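Chapter 4
Divided Containers and the Placement of Slender Items

4.1 Scope

This chapter treats the storage of long, narrow household articles in small open containers with internal divisions. Toothbrushes, combs, pens and cooking utensils belong to the same class for this purpose. Each is much longer than it is wide, most are heavier at one end, and all are stored upright or close to upright. Sizing of the container is covered first, then its position on the work surface, then the order in which items are put in.

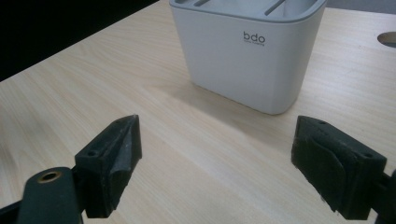

A container is described by its footprint, its wall taper and its divisions. Taper is the amount by which the walls draw in toward the base. It eases removal from a mold and lets empty units nest, but it reduces the area on which the unit stands. A white rectangular holder with rounded corners, standing on a light wooden tabletop, has a very slight taper of this kind, and two narrow slots can be seen within its gray top. For a holder of this general form, the figures that matter are the loaded weight and the height at which that weight acts. The worked problems in Section 4.6 use the Trilta holder, with an empty mass of 109 grams and a loaded mass of 550 grams.

4.2 The Supporting Surface

Before a container is placed, the surface is cleared over an area larger than the footprint. A margin of 30 millimeters on each side is used throughout this book. Openings in the surface, such as cable holes, are treated as obstacles and kept outside the margin. Grain direction has no effect on stability on a smooth board, but it gives a useful line for setting a container square.
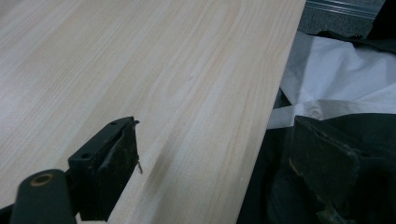 Zinash Belay objects that the margin is too small on bare wood, where a light container slides before it tips, and would set it by the friction of the base. The objection is sound for empty units. For loaded units the fixed margin is kept, and Problem 21 asks the reader to compare both methods.

4.3 Approach of the Item

A slender item seldom starts in the position in which it will be stored. It is usually picked up lying flat, and must be turned upright before it enters the slot. The grip should fall on the thicker part, leaving the narrow end free.
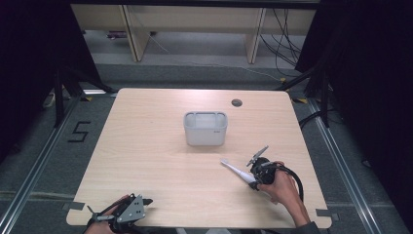 The turn is completed clear of the rim, with the lower end held above the opening until the item lines up with the slot. It is then lowered along the slot's axis and released once the base of the compartment carries its weight. Items of unequal length are loaded longest first, toward the back.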